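Trurau compares pad widths on hand-held grippers

Trurau has published notes from its comparison of two finger pad widths on the Halurano hand-held gripper. The test covers 3351 grasps on household textiles, with one operator working two grippers at once. Jeans were included for their thick seams and uneven stiffness – a waistband and a trouser leg load the fingers very differently. 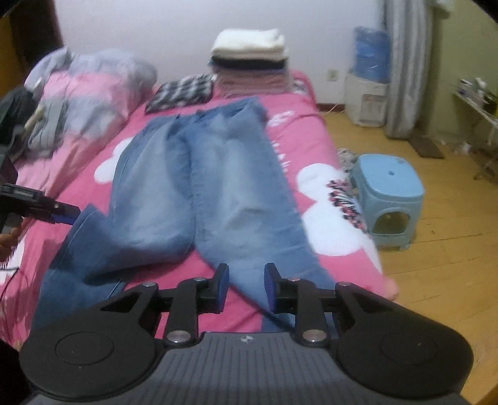
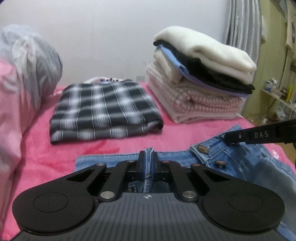
The narrow pad held folded seams more reliably, according to test lead Isla Innes, but slipped more often on single layers. The wide pad showed the reverse. Both were run with the same linkage and the same closing force, and pads were replaced every 30 trials.

Camera settings were left alone for the whole comparison. Hepburn, which supplies the controller, has asked for the raw finger position logs. A second round in October will repeat the procedure with 4 pad materials and a revised trigger from Grarlow.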